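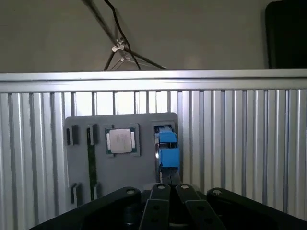

May 12, 2020

Bench notes – desktop strip and refit, for Anil mostly.

Parts holder: Geetha's second print, the grey one. Chip recess is good, chip sits square and the gold edges stay clear of the plastic. Drive slot still a bit tight to my mind, might open it up by a file stroke or two. Don't reprint yet, the Sallo filament is nearly gone and the next lot is promised for September (!).

Order of work as agreed: chip first, then drive. Tower on its side, panel off, bracket up before the chip goes anywhere near the board. Lever parks out to the side, mind your sleeve on it. Cables at the drive cage want tying back properly, they loop right over it and teh caddy will catch. 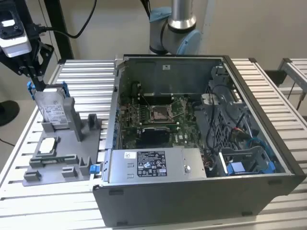

Still to do

Ask Anil Suvarna about paste, the Grotance tube or the old one
Cable ties, drawer 6
Label the caddies – blue tabs all look alike
Lutdale invoice, up to 99 for the spare drives, check with Geetha befor paying
Write up socket steps for the folder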